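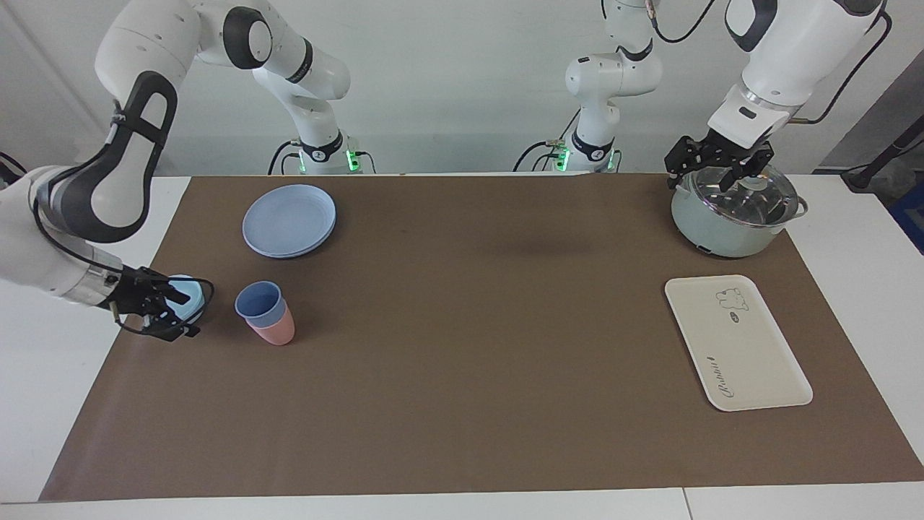
Pale blue plates, the small bowl, two cups, the bear tray and the mint pot with its glass lid.

6 Sep 2020

I spent most of August getting rid of kitchen stuff. We moved to Tisbridge with far too much of it, and the new cupboards are shallow. I kept what gets used every week and gave the rest away – two boxes of it, mostly mugs.

The mint-green pot stays. It does rice, soup and oatmeal, and I like a glass lid so I can check on things without lifting it. The light-blue bowl is for snacks or a beaten egg. The plates stack flat, which matters on a shelf this low.

The plastic cups nest, blue inside pink. I don't love plastic cups, but they survive a tile floor and glasses don't. The tray with the bear on it was the one thing I went back and forth on. It takes up room. But it has a raised rim, so toast crumbs stay put, and I carry breakfast on it most mornings.

The brown mat goes under all of it. It covers most of the table and saves me wiping down the white top after every meal.

Still to sort: baking pans, and the drawer with the lids that fit nothing. I have a Sondell rack on order for the pans – it should be here in 2 weeks.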